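Notes for the Bredby talk, 19 Apr 2025

Slide 1. Two hand controllers, Nustier and Redberg, same multi-fingered hands, same desk. Say up front that we compared controllers only.
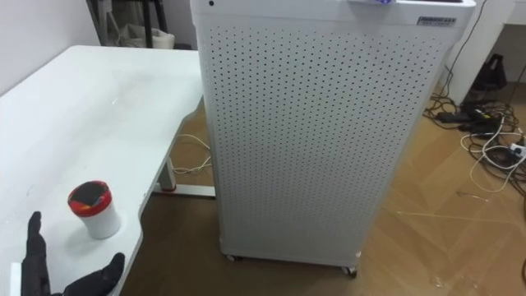
Does an open hand need its own preset? It helps - both controllers got one, and we left it alone after December.

Slide 2. Bags are the hard item. Grip force limits stayed equal for both. Pause before the next slide.

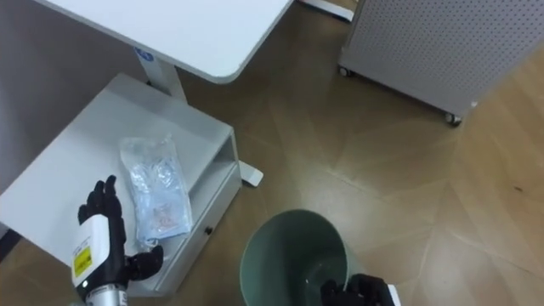
Left hand by the bag, right hand near the bin.

Slide 3. Latency. Nustier 12 ms, Redberg 14 ms, over some 200 runs. Too close to matter.

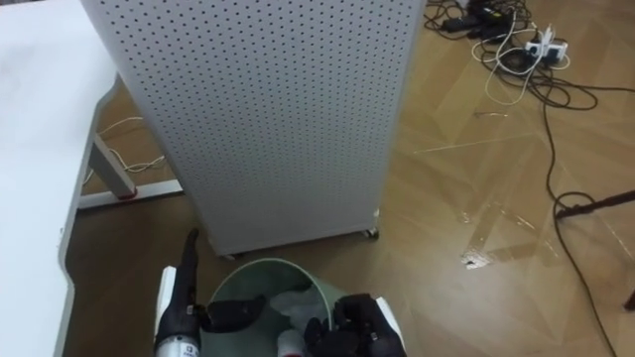 El-Sayed wrote back that latency means little unless the force loop is logged too, and asked for the raw files.

Slide 4. Thin plastic. Thumb position matters more than closing speed - go slow on this one. 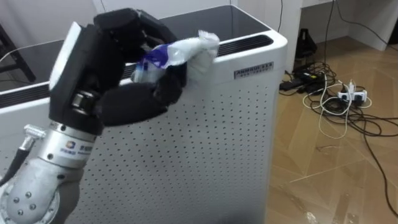 Crumpled plastic held at the top of the purifier.

Leave 2 minutes for questions.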